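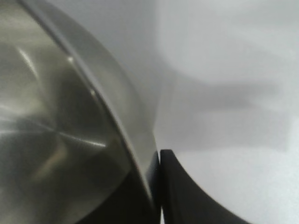 Lo que más me gustó del Stukano es que lo montas en una tarde y al día siguiente ya lo estás desmontando para mejorarlo, escribió un comprador a los pocos días de recibir el suyo. ¡Y tiene toda la razón!

Pinza Stukano, kit para brazo de sobremesa
Fabricante: Brevemen
Referencia: 839
Estado: en existencias

Stukano es una pinza de dos dedos pensada para quien construye su propio brazo en casa o en un taller compartido. Los dedos son negros, mate, con la punta redondeada y el perfil exterior curvado hacia dentro — una forma que nos encanta para piezas con borde, como un bol grande de acero inoxidable, donde un dedo trabaja por fuera y el otro se queda del lado del metal.

El kit trae 43 piezas, tornillería incluida, y pesa 400 gramos ya montado. Se atornilla directamente a la muñeca del brazo Chege; para otros brazos hay que imprimir un adaptador (el archivo va en la descarga, y se deja modificar muy bien).

Qué incluye
Dos dedos negros
Cuerpo de la pinza y servo
Soporte de muñeca para cámara pequeña
Cable de 19 cm
Manual en español

No incluye la cámara ni la placa controladora. Nosotros usamos la Venda, que ya trae el conector correcto.

Un consejo de montaje: aprieta los tornillos de los dedos al final, con la pinza cerrada. Y con metal pulido empieza con poca fuerza y ve subiendo, ¡el servo tiene más genio de lo que parece!

Recambios: los dedos se venden también por pares.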